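Good Habits for Cleaning the Bathroom with a Gripper

I've had so many kind letters about the robot helper pages that I thought it was time to set down my house rules for the bathroom, the room where a sloppy habit travels fastest (straight to the kitchen, if you let it!).

First, give the bathroom its own set of finger pads and mark them. Mine have a dab of red nail polish, and they live in a lidded tub under the sink, well away from the pads I use for dishes. Wipe them down after every job and let them air for 90 minutes before they go back in.

Second, pick tools with a plain, smooth handle at least 11 inches long, and have the jaws take hold well up the stick.

Third, never mix cleaners, and let the bowl cleaner sit for 12 minutes before any brushing starts. Go up under the rim first, along the little openings, and work your way down.

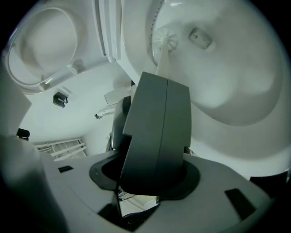

Sulis Arsenault

Keep the pressure light with a brush like this white one. Bristles do their work at the tips, and a squashed brush only skates over the glaze. And do please keep children and pets out of the room until the arm is parked and switched off, even if it's only a quick once-over before company comes.

Contact | © 2024 Pukach Household Pages | Back to top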